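Home | News | Projects | People | Join the list
Reading time: 2 min

Votix: the simulated runs are under way

Sep 30, 2020

The Votix project has started collecting its first full set of examples in simulation. The work is being done at our Stirkley office, using the room model that Balex built for us over the summer. The target for this round is 600 usable runs. 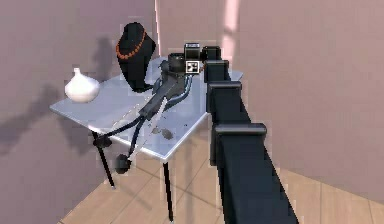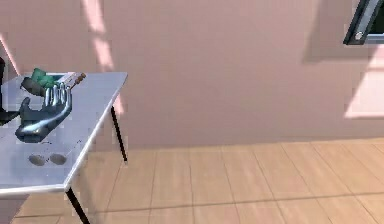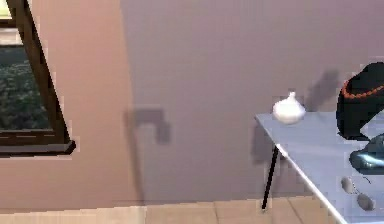

Views from the simulated room used in this round.

Each run is a single attempt at one short job. An operator steers the arm from a desk, and the software stores the views, the joint positions and the commands sent, all on the same clock. Those records are what the system learns from later. It never sees a written rule for how to do the job, so the quality of the runs matters a good deal.

A run is capped at 30 seconds. We tried longer ones in the pilot and found that operators drifted, paused to think, or went back to correct things that did not need correcting. The pauses then turned up in the trained system, which would stop halfway through a reach and wait. Short runs have mostly cured this.

Failed attempts are kept, but in a separate folder with a note of what went wrong. Please do not delete them. Atallah, the group handling the training side, wants them for a second model that learns to tell a good attempt from a poor one. If you are unsure which folder a run belongs in, mark it as unsure and it will be checked by 2 people before it goes anywhere.

The pilot produced 1,597 runs, and a fair share of those could not be used. The main fault was that starting positions were too much alike. Operators reset the room to the same layout each time, and the system learned the layout instead of the task. The reset button now shifts the starting positions within set limits. If a layout comes up that looks impossible, log it and move on to the next.

There is still a small problem with cables in the simulation. They can swing more than they should after a fast movement, and this slows the playback. Balex has a fix in testing. Until it arrives, operators should move the arm at a steady pace and let everything settle before ending the run.

Collection continues into October. Anyone at Stirkley who has done the short training session can book a slot at the desk, and new operators should allow time for a few practice runs that will not be saved.

Contact the Votix team | © 2020 Votix | Back to top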